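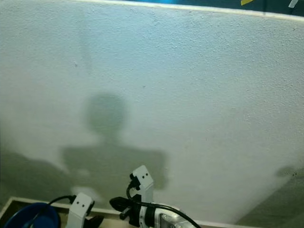
Cirkik Bench Cell Panel Kit

We love this kit, and it's the piece of cell gear we get the most mail about! The Cirkik kit gives your robot a plain, steady place to work and gives the people next to it a clear line they can stick to. It grew out of the house rules Elibariki Kinyua wrote for our own benches, and those rules come printed in the box.

What you get
2 upright panels, white, textured
1 base ledge
Floor tape for the work zone
Rule card and sign-off sheets
Part number: Godasus 2063

Good practice, from the rule card

Set up the panel before the arm is powered, and check that it can't tip when you lean on it.
Run the gripper slowly toward the panel the first time, with one person on the stop button and nobody inside the tape.
Tie cables back so they can bend with the wrist. Leave slack at the fingers and check it at full reach, both sides.
Look at the finger screws at the start of each shift. A loose finger is the fault we hear about most (and a very easy one to fix).
Keep bowls, trays and parts in the same spots from run to run, and write those spots down.
Watch your lighting. Shadows from the robot fall on the panel and move when it moves, so test your vision setup with the arm in several poses, not just parked.

The card is our own shop practice. It doesn't replace your risk assessment or the safety standards that apply where you work, so please read those first!

Sign-off sheets
Eirlys Sayce redid these and they're so much nicer to fill in. One page per cell, big boxes, room for notes, and a line for the next check date. The new sheets are marked rev. 1601 and fit the old binder.

Works with
Chornovol and Pudovov bench frames. For other frames, send us your hole spacing and we'll check it.

Page updated 22/01/2025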